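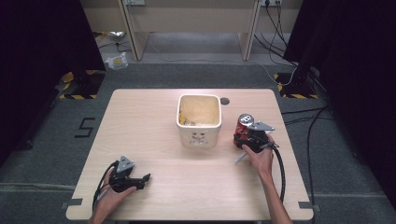
Re: [skiltov-house] Sorting cans in the break room

Going back to Theresia's question from Friday, I think the deposit side and the curbside side need separate rules, and the trouble comes from mixing them. The center on Akgate Road pays by the can and will not take one that is crushed or has trash stuck to it. A red soda can standing upright on the table, still in its full shape, is what they want. The city truck takes cans in any shape, but pays us nothing. In the last round we handed over 3,598 cans and 111 were refused, nearly all of them flattened.

Theresia Hauser wrote:
> Can somebody tell me once and for all whether we crush cans or
> not? The sheet by the sink says crush, the one in the hall says
> don't. Also, do the tabs stay on? My floor has been pulling them
> off for months and I have a jar of them.
>
> And who do I call when the blue bin is full? I tried Schnyder
> and got a recording.

Don't crush. The sheet by the sink dates from when Clascombe did our pickup and charged by volume. I will take it down. Tabs stay on. The center doesn't care much either way, but loose tabs fall through the sorting grate. Keep the jar, and I'll ask if they take scrap by weight.

Schnyder changed their hours in November. The line is answered until 4 p.m. and after that you have to leave a message with the bin number. Ours is 22.

What I would like us to agree on:

1. Empty the can in the sink first. A quick rinse is enough. Bags that drip get left behind.

2. Take out anything that was put in with it. Straws, sticks and napkins go in the regular trash. A can with its tab still on and a long white straw or stick next to it in the same pot means two things to sort.

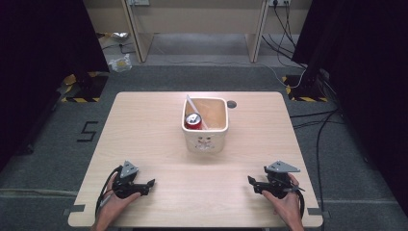
3. Tie the bag when it is three-quarters full. The big bags hold more than the old ones, but they split on the stairs if you fill them to the top. We have a box of 900 in the basement, so please use a second one.

4. Glass still goes to the lot behind the building.

If I don't hear any objections I'll print this and post it on both floors.

Valentin Wieser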